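Search this site
Type and press enter

Six months of trying to buy less and fix more

2025-08-09

6 min read 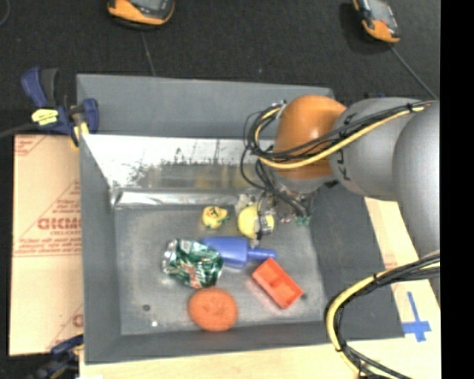

So back in the winter I told you all I was going to try to keep stuff out of the trash for as long as I could, and then I went very quiet about it. A few of you have written to ask if I quit. I didn't quit! I just had a boring spring, which for this kind of project is probably a good sign, and then my kettle died and my vacuum died in the same week and suddenly I had plenty to write about.

Let's start with the kettle. It's a Rillar, the plain one with the flip lid, and I'd had it long enough that I couldn't find the receipt even in the drawer where I keep receipts for things I no longer own. It started shutting off before the water boiled. I did what I always do, which is descale it, swear at it, descale it again. No change. A new one would have been 49 dollars and on my porch by the next evening, and I had it in the cart, I'll admit that. The old me would have clicked.

What stopped me was finding out that Rillar sells the base and the switch separately. You have to dig for it. The parts page isn't linked from the product page, and the search on their website gave me lunch boxes. But the switch was there, and it came in a paper envelope with no plastic at all, and I put it in at the kitchen table with one screwdriver and a butter knife (don't use a butter knife). Took me most of an evening. It boils now. It also whistles a tiny bit when it's nearly there, and I've decided I like that.

The vacuum was a different story and I'm still kind of mad about it. It's a Kamlow, one of the cordless ones, and the battery just stopped holding a charge. Five minutes and then that sad little slowing-down noise halfway across the rug. The battery comes out with a click, so you'd think you could buy another battery, right? You can, if they have any, and they've been out of stock since I started looking. The customer service chat offered me 65 dollars off a new vacuum if I sent the old one back. I asked what happens to the old one. I got a paragraph about their commitment to a circular future, and I asked again, and I got the same paragraph.

I want to be fair here, because I used to work in a warehouse office and I know how it goes with returns. Somebody has to open the box, look at the thing, decide if it's worth anything, and find a shelf for it. That costs real money, and a lot of the time the thing isn't worth what it costs to look at it. I don't think the people on the chat were hiding a big secret from me. I think they truly had no idea, which bothers me more. If a company is going to put the word "circular" on a box, then somebody who answers the phone ought to be able to tell me where the circle goes.

Anyway, I kept the vacuum. It's in the hall closet. I put my name down for a battery alert and they say September, so we'll see. In the meantime I've been using a broom like it's the olden days, and my floors are fine. The dog is much happier with the broom, too.

Then there's the borrowing. Some of you will remember I joined the lending place over in Falluvwood, the one in the old paint store. They had 500 items on the shelves when I signed up and they've been adding more, mostly stuff people want for one afternoon and then never again. Carpet cleaners, tile cutters, a punch bowl with all the cups. I've borrowed a hedge trimmer twice, a pasta machine once (never again, the cleaning!), and a folding table for my niece's graduation party. The yearly fee is less than I'd spend on one decent power tool. What I didn't expect is how much it changed what I want. I used to walk through the hardware store thinking I needed things. Now I think, oh, they have one of those, and I keep walking.

It isn't perfect. You have to plan, and I'm a bad planner. The trimmer was out the weekend I really wanted it and my hedge looked like a haircut done at home. The hours are short and the parking is worse. But I'd take that over another cord in the garage that doesn't fit anything.

Clothes have been the hard part for me, and I may as well own up. I said I'd buy nothing new until fall and I bought 2 shirts. They were on sale, I was tired, I'd had a bad day, all the usual. I did take a coat in to get the lining redone instead of replacing it, and the lady at the counter looked at the label and told me it would outlive us both. It's a Brandão coat, secondhand when I got it, and heavy as a sandbag. The new lining is a really loud green because that's what she had left on the roll, and I love it so much I keep opening my coat at people.

A couple of you asked about money. I haven't kept a spreadsheet and I'm not going to start. My feeling is that I've spent less overall, but some of the repairs cost more than I'd have guessed, and if I counted my evenings at any kind of hourly rate the kettle would be a disaster. I wasn't doing it to save money, though it's nice when it does.

Next up is the toaster oven, which has a door that drops open if you breathe near it. I think it's just the spring. If you've fixed one of these please tell me how you got the side panel off without bending it, because I've had two goes at it and I'm getting nowhere. And if anybody has a Kamlow battery sitting in a drawer, I'll trade you a jar of plum jam.

Recent posts

Plum jam with less sugar, second attempt
What I found when I emptied the garage
My compost smells and I think I know why
Joining a lending library for things
A winter promise I may regret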